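5. Setting up the worktop: mug tree, basket, dish rack and toaster oven

Before you begin, clean the tabletop and let it dry fully. Keep all the feet and bases on the table surface, not on a cloth.

5.1 Put the toaster oven on the right side of the table. The two knobs must stay easy to reach, and the glass door must open completely.

CAUTION: Do not store paper, cloths or plastic on the oven. Wait 27 minutes after use before you clean the glass.

5.2 Place the Skumel mug tree at the back of the table, near the middle. Turn the square base until it stands straight with the table.

5.3 Hang the mugs by their handles. Begin with one mug on each side of the post, so the weight is even. A mug of over 385 grams is too heavy for one peg.

5.4 Set the round woven basket to the left of the mug tree. It is good for dry food, for example corn on the cob, onions or bread rolls. Do not put washed vegetables in it while they are still dripping.

5.5 Place the dish rack at the left. Stand the plates upright between the pegs, the large plates and the small plates in separate places if you have enough room.

Note: If a plate leans too much, move it to the next gap. Please do not bend the pegs.

5.6 Leave the middle of the table free for preparing food. Wipe it each evening with a damp cloth and a little mild soap.

Corn in the basket and two mugs on the tree:
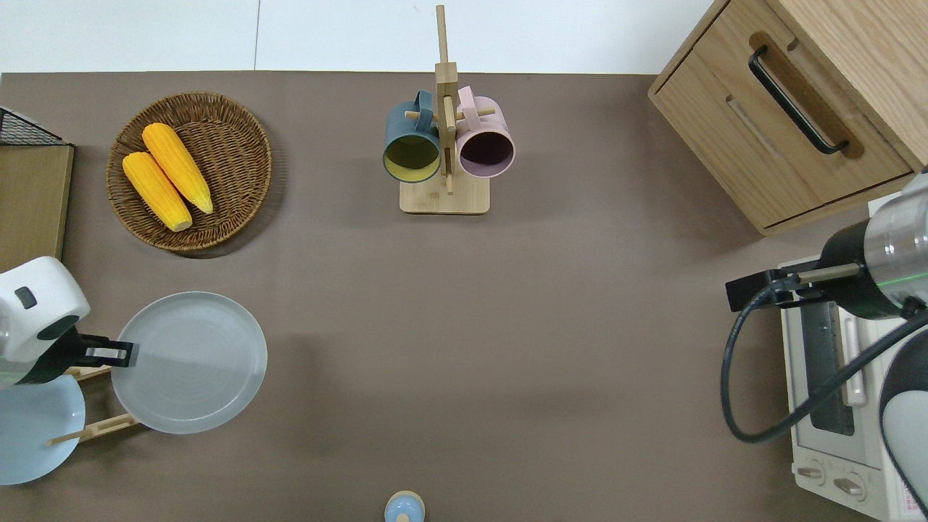
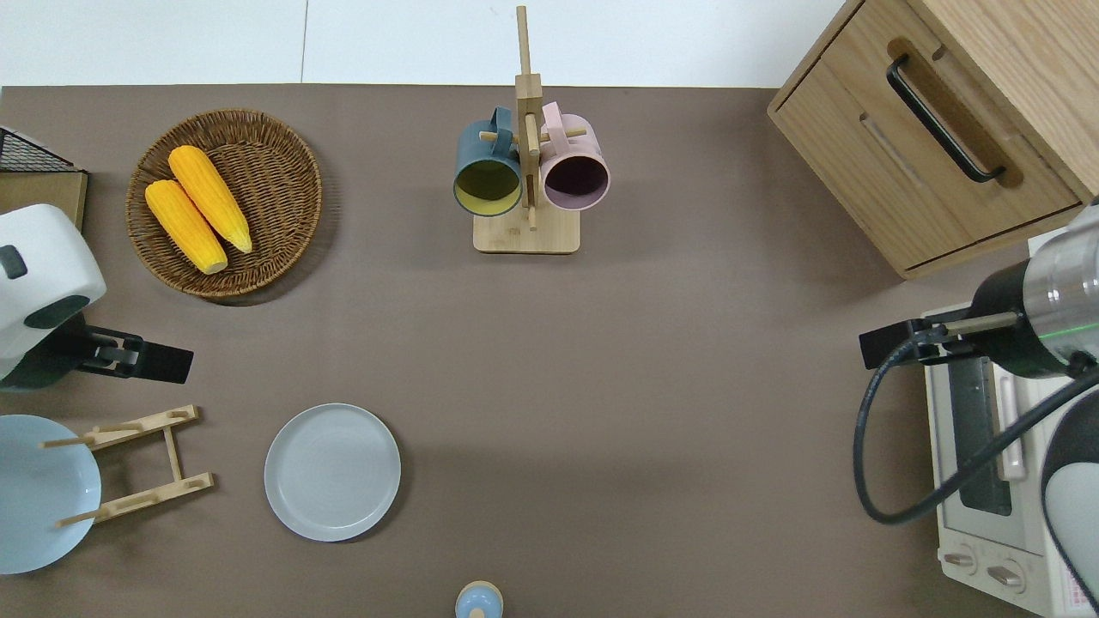 Page last changed: June, by Jérémie Baudry

For the care of wooden parts, please continue to section 6.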